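Glossy coffee table top – rings, haze, and what to do about the reflection
Flomuleo Forums > Furniture & Finishes > Tables

18 replies to this topic hidden by filter. Showing selected posts.

taupe_surface
Posted Wednesday, 7:14 pm

Bought a Drondton low table in January, the gloss taupe-brown version. It sits in the break area and gets used for drinks and snacks, nothing hot. After a few months the top shows faint circular marks when the ceiling light hits it at a low angle. From directly overhead they disappear.

What I have tried so far:

Damp microfiber, then dry microfiber. Marks reduced, not gone.
Dish soap, two drops in a quart of water. Same result, plus a haze that needed a second rinse.
Glass cleaner. Streaks. Stopped after one pass.

Questions are whether the marks are in the finish or on it, and whether coasters are the only long-term answer. The people who use the table will not use coasters. I have already tested that.

ledger_lines
Posted Wednesday, 7:52 pm

Fingernail test first. Drag a nail lightly across one ring. If you feel an edge, it is residue and will come off. If you feel nothing and it still shows under raking light, it is either in the finish or a very thin film of sugar. Sugar film from soda is the common one. It dries clear and flat and survives a quick wipe.

What brand of cleaner was the haze from? Some dish soaps leave more than others.

taupe_surface
Posted Wednesday, 8:05 pm

Store brand, the green one. I can feel a slight edge on two of the marks near the far side. The rest are smooth.

The usual load on the table is a couple of cans toward the back and a bag of something lying flat nearer the front. Nobody eats a meal at it. A normal afternoon is what you see in this one.

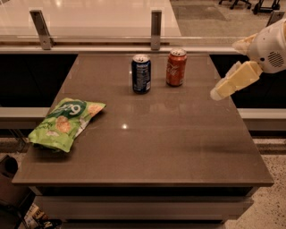
The marks cluster where the drinks get parked, toward the far edge. The left front, where the chips or crackers end up, has a different problem, a dull patch that smears when wiped dry. I assume oil from fingers and crumbs. It responds to soap but comes back within a week.

m_maihi
Posted Wednesday, 8:31 pm

Two problems, two treatments. Do not use one product for both.

Sugar residue: warm water only. Lay a damp cloth flat on the area for five minutes, lift, wipe, dry. Do not scrub. Sugar dissolves, so it needs time and water. Pressure adds nothing.

Oil patch: soap solution, but half of what you used. One drop in a quart. Rinse with a second cloth and plain water, then dry with a third. Your haze was soap left behind.

I look after 31 of these tops across two floors in the same finish, and that covers most of what comes up.

– Maxine Maihi

gloss_skeptic
Posted Wednesday, 9:10 pm

Or return it. High gloss is the wrong finish for a shared table. You can see the overhead light in the middle of that top as a bright spot, and anything that reflects a lamp that clearly will show every print. Matte with a light texture hides it all and costs the same. Ruawai has one in the same size range.

m_maihi
Posted Wednesday, 9:22 pm

Disagree. Matte hides the residue, which means it stays there longer. Textured matte also holds oil in the low points, and you end up with dark patches that need a brush. Gloss shows dirt early and wipes flat. For a table with open drinks on it I would pick gloss again.

gloss_skeptic
Posted Wednesday, 9:40 pm

That assumes someone wipes it daily. In most break areas the schedule is whenever a visitor is expected.

ledger_lines
Posted Wednesday, 9:47 pm

Both are correct for different rooms. Back to the rings.

Cold cans are worse than room temperature ones. Condensation runs down the side, picks up whatever is on the lid, and settles under the base rim. That gives you a thin ring the exact diameter of the base. If your marks are closed circles, that is the cause. If they are arcs or drips, it is spillage from pouring or from opening.

The dark blue can and the Coke would leave the same mark as far as the finish is concerned. Plain sparkling water leaves much less, mostly minerals, and a little diluted white vinegar takes that off. Test it somewhere hidden first.

taupe_surface
Posted Thursday morning, 6:58 am

Closed circles, nearly all of them.

Flat wet cloth for five minutes as instructed. The two marks with an edge are gone. Of the smooth ones, most are gone. Three remain, visible only from the couch side with the lamp on. No change after a second round.

Oil patch cleared with the weaker soap mix. No haze this time. I will report on whether it stays away.

m_maihi
Posted Thursday morning, 7:20 am

The last three are probably light abrasion. A can gets turned or slid while there is grit under the rim, and the rim cuts a circle. Crumb salt is hard enough to do it on some finishes. A fine plastic polish will reduce them. Ondance makes one that I have used on this finish, the white cream, not the spray. Pea-size amount, straight strokes, stop when it starts to drag.

Do not use furniture wax. It fills the marks for a few days, then traps dust and you get a gray ring in place of a clear one.

polyfinish71
Posted Thursday morning, 8:44 am

Caution on the polish. If the top is lacquer and not a laminated film, creams are fine. If it is film, repeated polishing near the edge can lift it. Look at the front edge where the top stops and the gap to the base begins. A visible seam line along the underside means film. No seam, continuous color around the corner, usually lacquer.

Also, the lighter lower panel under the top on these collects drips. It is worth a wipe at the same time, particularly along the gap.

taupe_surface
Posted Thursday morning, 9:02 am

Checked with a flashlight. No seam, color continues around. I will take that as lacquer.

The lower panel had dried drips on it – sticky, brown, older than I would like. Plain water removed them.

gloss_skeptic
Posted Thursday morning, 9:15 am

A tray would solve the entire thread. One flat tray, 19 inches wide, rubber feet, cans go on the tray. People who ignore coasters will use a tray, as it is already where they put things down.

ledger_lines
Posted Thursday morning, 9:31 am

Agree with that one. Put it at the back where the cans go already and leave the front clear for the snack bags. Lift it once a week and wipe under the feet. Rubber left on lacquer for months can mark it too, so use felt if the tray allows.

taupe_surface
Posted Thursday morning, 9:50 am

Tray ordered, felt feet. Polish on the three marks this weekend, one test mark first. Will post the result.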